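4.2 Rendering cost and background complexity

The second set of tests looked at how the content behind the main objects affects render time. Each of the 8 test files was rendered at 500 samples per pixel on the Niltex cluster, using the Ammann path tracer with its default light settings. Every file was run 3 times and the median was kept. Files with a full room model took longer in all cases, and most of the added time went to indirect light between walls and ceiling. Noise in dark areas was also harder to remove - a result in line with our earlier tests on the Jevus files.

Files with a plain black background form the low end of the range. Wood grain and smooth white surfaces remain, but no light returns from beyond the furniture (Figure 3).
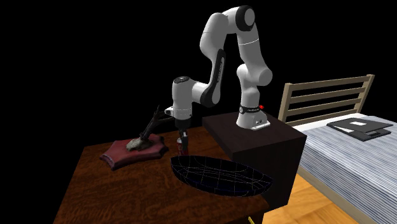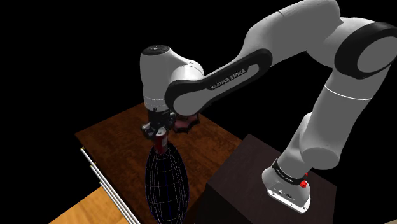
Figure 3. Two renders with a black background.

The denoiser supplied with Fasudix was turned off for all timed runs. When it was turned on, fine surface texture was lost at low sample counts, and the loss was greatest on dark wood. We therefore report denoised results separately in Section 4.4. Memory use was logged every 30 seconds and did not limit any run, although the largest room model came close to the limit of a single node.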